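2024/6/17 作業ノート(ビン片付け、Caduvdale 作業室)

今日の目的は、前の週から続いている問いに少しでも数字をつけることです。問いは簡単で、「機械は家の片付けをもうできるか」。Väisänen さんの言い方では「子供部屋の床を任せられるか」になります。私はまだ任せられないと思っていますが、思うだけではノートになりませんから、測ります。

日本語で書く練習もかねているので、変な文があったら A-yeong Joo さんに直してもらってください。彼女は赤ペンを持っています。

**条件**

- ビンの中から物を一つずつつかみ、持ち上げて、外の箱に入れる
- 物の種類は混ぜる。やわらかい物、かたい物、形が複雑な物
- 一回の試行は、つかむ動作を始めてから、箱に落とすか失敗するまで
- 人間は手を出さない。ただし物がビンの角に入って取れなくなった時は、止めてから戻す
- 合計 94 回

つかむ場所の計算は Biteck の古い版を使いました。新しい版は Tedville の人たちがまだ確認中で、途中で変えると前の結果と比べられなくなります。速さの設定も前と同じにしました。

**午前**

始める前に、指の開きの原点を合わせ直しました。先週の値から少しずれていました。原因は分かりません。ねじは締まっていました。次の人も、電源を入れたら最初に原点を見てください。私は前にこれを忘れて、半日のデータを捨てたことがあります。

最初のうちは調子がよかったです。緑の丸いスポンジのような物は、どこをつかんでも大体持ち上がります。少しずれた場所でも、つぶれて指の間に入ってくれます。このような物だけの家なら、片付けはもうできると言ってよいかもしれません。しかしそのような家を私は知りません。

問題は、黄色と黒のおもちゃの建設車です。横に倒れると、つかむ候補がたくさん出ます。腕の部分、バケットの部分、タイヤ、車体。計算の点数はバケットが一番高くなることが多いのですが、そこは斜めなので、持ち上げると車体が回って落ちます。点数の二番目を選んだ時のほうが成功しました。これは面白いので、下の「考えたこと」にもう一度書きます。 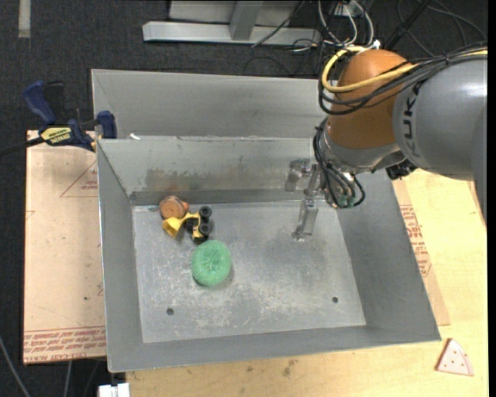

図1 緑の丸い物のすぐ上に建設車が横倒し。グリッパーは空で、右側にある。

上のような配置が一番むずかしいと感じました。物と物がとても近いと、指を入れるすきまがありません。人間なら、指で少し押して離してからつかみます。考えないでやります。今のプログラムには「押す」という動作がなくて、上から下りてつかむだけです。それで、近くにある別の物も一緒にはさんだり、押しのけたりします。押しのけた結果、次の試行が楽になることもありました。偶然の成功ですが、偶然でも片付けは進みます。成功に数えるかどうか A-yeong Joo さんと話して、目標の物をつかんでいない試行は失敗にする、と決めました。

**午後**

昼の後は、壁の近くの物を見ました。ビンの壁は斜めになっているので、物が壁のほうにあると、指が先に板金に当たりそうになります。当たる前に止まる設定ですから、壊れることはありません。しかし止まるたびに人間が確認して再開するので、時間がかかります。今日この停止は 11 回ありました。一人の人間がずっと横に座っているなら、その人が片付けたほうが早いです。Väisänen さんに言ったら、笑って、それを報告書に書きなさいと言われました。

後ろの壁の板は光をよく反射します。点群を見ると、そのあたりに穴があいて、物の形が半分しか取れない時がありました。前からある茶色いしみのところは、逆によく取れています。それなら全部つや消しに塗ればよいと思いましたが、家の台所の流しはつや消しではありません。塗ると実験は楽になり、問いから遠くなります。今は塗らないで続けます。

**結果**

94 回のうち、失敗は 23 回でした。分け方は次の通りです。

| 失敗の種類 | 回数 |
|---|---|
| 壁の近くで停止 | 11 |
| 持ち上げた後に落とした | 7 |
| 目標でない物をつかんだ | 5 |

停止は、再開して取れた場合も失敗に入れました。厳しいですが、家には再開ボタンを押す係の人がいません。

**考えたこと**

1. 工場の仕事として見れば、同じ部品だけが来るなら、この仕組みで役に立つ場所はあると思います。部品の重さも形も先に分かっています。家では、次に何が床にあるか分かりません。おもちゃの車、食べ物の形のおもちゃ、スポンジ。大きさもかたさも全部違います。

2. つかみの点数は、持ち上げた後のことをあまり見ていません。重心を入れた計算を Tedville に頼むか、自分で簡単な補正を書くか、迷っています。補正なら短い時間でできそうですが、後でだれも意味が分からなくなる心配があります。書く場合は、必ずこのノートに式を残します。

3. 「片付け」は、つかむことだけではありません。どこに入れるかを決めることも仕事です。今日は全部同じ箱に入れました。私の母が見たら、これは片付けではなくて移動だと言うでしょう。分類は 11 月の計画に入っていますが、早くしたいです。

4. 時間を測る方法がよくないです。今は手でボタンを押して記録していて、私が水を飲んでいる間の分も入っています。今日の時間のデータは使わないでください。成功と失敗の記録だけ使えます。

**次にすること**

- 「押してからつかむ」動作の最小の版を作る。方向は一つだけでよい
- 建設車だけで同じ数の試行をして、点数の一番目と二番目を比べる
- 停止した時の腕の位置を自動で保存する(今日は画面を見て手で書いた)
- 原点のずれを毎朝記録する表を作る。A-yeong Joo さんが前に使った表があるそうなので、もらう

記録ファイルは共有フォルダの Caduvdale の下に置きました。名前のつけ方は前と同じです。途中の一つだけ番号を二回使ってしまいましたが、後ろに b をつけて残してあります。消さないでください。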